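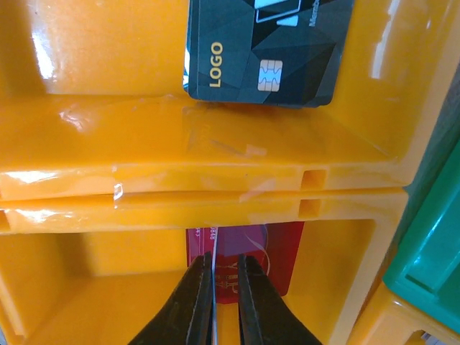
Money and Everyday Life

Thursday, September 12, 2019

Small shops in the Patik quarter are being asked to think again about how they take payment. The Urnavero advice service, which offers free guidance to independent traders, has spent the summer speaking to 603 businesses about cash, cards and the cost of both. The head of the service met us at its offices on Jiang Street to discuss the findings.

The first question most traders bring, she explained, is whether they should stop accepting cash altogether. The service does not recommend it. "A shop that refuses coins is refusing some of its oldest customers," she said. "We ask the owner to look at who comes in on a weekday morning before making any decision. The answer is often plain enough."

Cards, on the other hand, can no longer be treated as an extra. Many of the traders interviewed still set a minimum spend, commonly of 3 pounds, and a few set it higher. The head of the service regards the practice as understandable but out of date. "The minimum was brought in when each payment carried a fixed charge. A good number of owners are on different terms now and have never taken the sign down."

She was more cautious on the subject of contracts. Terminal hire is frequently agreed for several years, and the notice period may be set out only in the back pages. One bakery was found to be paying for two terminals, the second of which had been in a cupboard since the shop was refitted. The service helped the owner to write to the supplier, and the matter is still open.

Asked about fraud, she said that most losses reported to the service were small and arose from refunds. Staff should return money to the card used for the purchase, and should ask a manager before doing otherwise. "It is a dull rule – and it is the one most often broken on a busy Saturday."

The service will now turn to market stalls, where the difficulty is largely one of signal. A trial at the Gesine covered market will allow stallholders to share a single connection, paid for through their rents. Grants of up to 200 pounds are available towards equipment, and applications may be made in person or by post.

She hopes that stallholders will come forward early. "We would sooner read a contract before it is signed," she said. "Afterwards there is a good deal less that we can do."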